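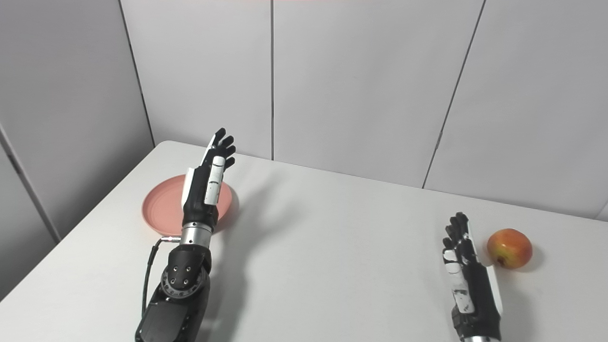 Bench log, October – two-arm build, table tests

Started 9:40, both arms powered, hands on the old firmware. Goal for this block is to get the fruit-and-plate task through the whole chain without touching the stop button: right hand takes the apple, moves to center, left hand steadies the plate, right hand sets the apple down in it. No handover between hands yet. That waits until the left wrist is sorted out.

Left wrist

The offset in the left wrist is still there. Commanded straight up, the hand comes to rest leaning toward the thumb side. Last month I blamed the mount and shimmed it. The shim made no difference to the lean and added a small rattle, so it came back out this morning.

Took the wrist off and checked the seating face. Clean, no burrs. Put it back with the bolts tightened in a star pattern, two passes. Same lean. So the mechanical side is probably fine and the zero is wrong. The zero for that joint was set back when the arm was lying on its side on the other bench, before it went on the column, and I don't think it was ever redone with the weight of the hand hanging the right way.

Redid the zero with the arm vertical, using the small square against the wrist. Encoder count at zero is now 288. The old value in the config was 194. Saved the old file with the suffix "_side" in case someone wants to argue about it later.

After the change the hand stands straight by eye. Checked again with the square after ten minutes of holding position and it had not moved.

Cable at the left wrist

The thin black cable has the service loop down the forearm side again. I had it taped flat for a while and it pulled tight at full wrist roll, enough to tug on the fitting. The loop is ugly but it has enough slack for the full range. Things to check on it:

Does it catch on the edge of the table when the elbow drops? Ran the elbow down slowly by hand with power off. It clears, with a finger's width to spare.

Does it swing in front of the head camera? Not in any pose used for this task. It would in the overhead pose, which we are not using.

A proper clip would be better. There is a printed one in the Skirel folder on the shop computer, drawn for the earlier forearm shell. The radius is wrong for this one. Needs to be opened up and printed again in the flexible material. Not doing it today.

Hands

Both hands ran the open/close cycle, 164 cycles each, no load. Left hand was fine. Right hand had one finger lag on closing, the little finger, starting somewhere past the halfway mark. It caught up every time but it was visibly late. Motor current on that finger was higher than on its neighbors. Took the cover off, found the tendon riding on the edge of the guide instead of in the groove. Reseated it and ran a short batch again. No lag.

I would like to know why it jumped out. The guide is printed and the groove is shallow. If it happens again I'll cut a deeper one. Wotport sells a metal version of a similar guide but the hole spacing is different and I don't want to drill the palm.

Thumbs: no change. Both thumbs still have more side play than the fingers. It shows up when gripping round things, the thumb slides toward the index side as the force comes up. For the apple I am compensating by aiming the thumb a little wide. This is a hack and should be listed as one in the task file. (Added the comment.)

Table and light

Table is the white top, pushed up close to the panels. I moved it a little closer to the robot than it was last time, as the right arm was running out of reach in the far corner. The positions in the task file are all relative to the table marker, so in theory nothing else needed changing. In practice the table height in the file was 3 mm off, and both hands were coming in low. Fixed.

White table under the shop lights is still a problem for the depth camera. Big flat bright area, no texture, and the depth image has holes in it. The plate does better than the bare table does, at least along the rim. Shadows from the arms are soft but the color segmentation still picks them up now and then and reports an object where there is only shadow. Two options:

1. Put a matte cloth down. Simple, but the cloth moves when a hand drags on it, and then the plate moves with the cloth.

2. Raise the threshold in the segmentation so that low-contrast gray is ignored. Costs nothing. Might lose gray objects later, but we have no gray objects in the set.

Went with option 2. False detections stopped for the rest of the session. The apple and the pink plate are both strong enough in color that they are found every time, including with a hand partly over the plate.

Note on the plate: when the left arm is in its ready pose it hides a good part of the plate from the head camera. The ellipse fit still works from the visible rim, but the center estimate shifts away from the arm. The fix in the script is to take the plate position once, before the left arm comes up, and keep it. That is fine as long as nobody bumps the table. A better fix would be a different ready pose, further out to the left. The elbow limit gets in the way of that at the moment.

Runs

First run, 11:15. Stopped by the script. The right hand approached the apple from the side and the planner refused the last part of the path, claiming contact with the table. This was the table height error described above, found right afterward.

Second run. Approach fine, grip closed, apple rolled away from the thumb. It went to the right, toward the edge, and I caught it. Hand closed on nothing and the script carried on and delivered nothing to the plate with great care. There is no check for an empty grip. There is now: if finger positions at the end of the close are past the threshold, it opens, backs off, and stops. It does not retry by itself. I want to look at each failure for the time being.

Third run. Thumb aimed wide. Grip held. Lift fine, move to center fine. Left hand came down to steady the plate and touched the rim too hard, and the plate slid toward the back. Stopped it there.

Fourth run. Reduced the left hand speed for the last part of the descent and set the contact limit lower. Plate stayed where it was. Apple was set down in the plate, off center, and stayed there when the hand opened.

Fifth and sixth runs same as the fourth. Seventh run failed on the grip, caught by the new check, stopped as intended.

So the chain works, and the grip is the weak part. The stem direction matters more than I expected. With the stem up, the fingers land around the widest part. With the apple tipped over, the fingers close on the flattened end and push it out. Vision gives no orientation for the apple, only position. For now I set it upright by hand before each run, and that should be written down wherever results from these runs get used.

Software notes

Task file is saved as plate_apple in the Kiltar directory, along with the new zero values. Don't mix it with the older files in there, they assume the old table position and the old left wrist zero. If you run one of those now, the left hand will come in tilted and probably hit something.

The arm controller lost its connection once, at 12:50, between runs. Both arms held position and the brakes came on. Reconnected without a restart. The log shows a timeout on the left bus only. Could be the connector at the base of the column, which I have been meaning to replace with the locking type. Wiggled it with the arms parked and could not get it to drop out again.

The Sial power supply ran warm but inside its limit. Fan is noisy. It was noisy before.

Open items

– Print a new cable clip, larger radius. File needs editing first.

– Redo the zero on the right wrist the same way as the left. It looks straight but it was set on the same day, on its side, so I don't trust it.

– Deeper groove in the finger guide, right hand, if the tendon jumps again. Check it at the start of the next session before running anything.

– Locking connector at the base of the column.

– Thumb side play. Measure it with the dial gauge, both hands, so there is a figure to compare against after the bushings are changed.

– Ready pose for the left arm that leaves the plate in view.

Parked both arms at 14:20, power off at the wall, battery for the stop button remote is on the charger. The square goes back in the top drawer of the tool chest, it is not part of the robot kit.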